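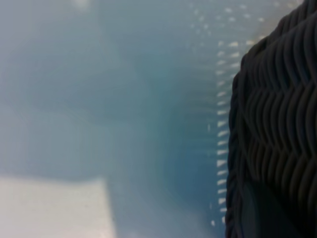

Figure 4.1 A ridged grip pad at close range, as the wrist camera gets it.

Chapter 4
Pads, Fingers and the Wrist Camera

I learnt to look after grippers from Marit Rustad, who ran the maintenance bench at Solheim when I turned up there one February knowing plenty about motors and next to nothing about rubber. She handed me a finger, told me to run my thumb up the ridges and asked what I felt. Ridges, I said. She sent me away to clean it and then asked me again!

We'll do much the same in this chapter. It's all about one cell, the small Brustport arm you met in Chapter 2, and I'm going to stay at the gripper end of it the whole way through. Pads come first. You want a soft brush, warm water and a drop of washing-up liquid, and you work along the grooves (not across them, or you just push the muck into the next one). Let the pad dry in the air for 20 minutes. Then bend it a little under a good lamp and look down into the grooves for splits.
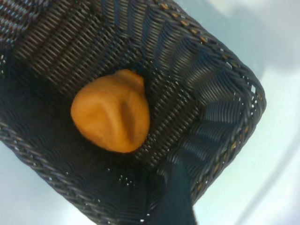 Modelling clay is my favourite thing for checking a finger afterwards, and I'd take it over the steel test block any day. It's soft, it's cheap, and it keeps a mark, so you can pick the lump up and read how the pads pressed into it. A deeper dent on one side is worth chasing – it might be a loose screw, or a pad that hasn't been pushed fully home. Do wipe the fingers down when you've finished, mind, as clay gets into a chevron pattern like mud into a boot.

The camera comes next, and people do tend to forget it. It rides at the wrist, so it picks up whatever the fingers fling about. Clean the lens with a dry cloth, check the bracket hasn't crept round, and save a fresh reference picture each time you change a pad. Leif Sundqvist and I once lost 90 minutes to a grasping fault that was a thumbprint on the glass (his, he says mine).

Before you start on Section 4.1, have your 2 mm hex key to hand, switch the arm off at the cabinet and hang your tag on the handle. We'll take the left finger off first.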